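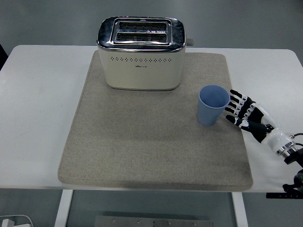

El Centro de Formación Doméstica Gatine es una escuela privada dedicada a la enseñanza del cuidado del hogar, el servicio de mesa y la preparación de desayunos y comidas sencillas. Tiene su sede en Clellville y atiende a alumnado adulto, tanto a quienes buscan una cualificación profesional como a quienes desean desenvolverse con autonomía en su propia casa. La enseñanza parte de objetos corrientes, dispuestos sobre una mesa despejada: una tostadora de dos ranuras de color crema, un vaso de plástico azul claro, un tapete de fieltro que delimita la zona de trabajo. Con estos elementos comienza el módulo de desayunos, primero de los que integran el programa general.

Nuestra historia

La escuela fue fundada por Manuela Ruggiero, antigua gobernanta de hotel, con una sola aula en la calle Amato y un grupo inicial de 17 alumnos. El crecimiento de la matrícula aconsejó el traslado al edificio actual, que ofrece 540 metros cuadrados repartidos en dos plantas. La planta baja alberga las aulas de cocina y de mesa; en la primera se encuentran el aula de lencería y plancha, la biblioteca y la secretaría. La fundadora continúa al frente de la dirección pedagógica.

Programa de estudios

El programa general comprende 256 horas lectivas. El alumnado cursa en primer lugar los módulos de desayunos, orden de armarios y conservación de alimentos, y accede después a los de servicio de mesa, cuidado de textiles y organización de compras. Cada módulo concluye con una prueba práctica individual ante dos docentes.

En el módulo de desayunos se estudia la colocación de los pequeños electrodomésticos, la limpieza de sus superficies, el vaciado de migas y la lectura de las advertencias del fabricante. Se presta atención a la distancia entre los aparatos y la vajilla, así como al recorrido de los cables. El tapete se coloca antes que cualquier otro objeto y se retira en último lugar.

Aulas y material

Las aulas reproducen las dimensiones de una vivienda media. El material es el que puede adquirirse en cualquier comercio del ramo, y se renueva únicamente cuando su estado lo exige. La escuela mantiene un inventario por aula, a disposición del alumnado, en el que se anotan las altas, las bajas y las reparaciones.

Sede de Danlow

Desde hace varios cursos, el centro imparte también los módulos iniciales en Danlow, en horario de tarde. Las pruebas finales se celebran exclusivamente en Clellville.

Admisión

El plazo ordinario de inscripción para el segundo semestre se cierra en diciembre. No se exige titulación previa. Las personas interesadas pueden solicitar en secretaría una visita a las aulas, que se concede siempre fuera del horario de pruebas, y recoger allí el impreso de matrícula y el reglamento interno.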